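Small Repairs for Reluctant People

Cleaning the places you stopped looking at

Every home has surfaces that get wiped daily and surfaces that get wiped when the lease is up. The second group is bigger. I keep a list of mine taped inside a cupboard door, where I can avoid reading it.

Start with the pale ones. White and off-white panels (cupboard sides, the flank of the fridge, that stretch of wall by the light switch) collect fingerprints so slowly that you take the new color for the old one. Mix a small squirt of dish soap into a bowl of warm water, wring the cloth until it hardly drips, and work from the bottom up. Dirty water running down over a dry, grimy panel leaves streaks that are harder to shift than the grime was.

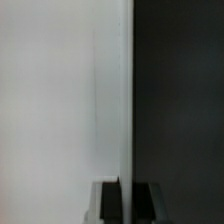
Gilton Household Pages, No. 107

Seams want a different approach. Water gets into a joint and stays there, so keep the cloth dry and run it along the line with a fingernail behind it. A wooden toothpick does for the stubborn bits. A knife does too, once, and then you are shopping for a new panel.

Lụa Đỗ wrote in from Emport to ask about melamine sponges. They work. They are also very fine sandpaper with good publicity, and on anything glossy they will leave a dull patch exactly the size of your enthusiasm. Try one somewhere behind the toaster first.

Dark plastic is its own misery. Bins, crates and the insides of storage tubs show every speck of dust, and wiping them with a dry cloth mostly moves the dust to the other end. Take the thing outdoors, tip it upside down and knock it a few times. Then use a damp cloth, then a dry one.

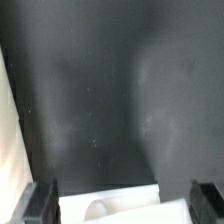

If a pale haze is still there after that, suspect soap. People use far too much of it (I did for years, and considered myself thorough). Rinse with plain water and 2 tablespoons of white vinegar, let it sit while you make coffee, and rinse again. Scuffs are another matter – they are worn into the plastic, and no amount of rubbing will talk them out.

Deep tubs are easiest lying on their side on an old towel. Hiếu Thân does his in the bathtub every March and reports that the bathtub then needs cleaning, so plan your morning accordingly.

Leave lids off until everything is bone dry. Overnight is good. A tub closed damp on Tuesday will have a smell by the weekend, and you will blame the blankets.

Next month: drawer runners, and why yours squeak.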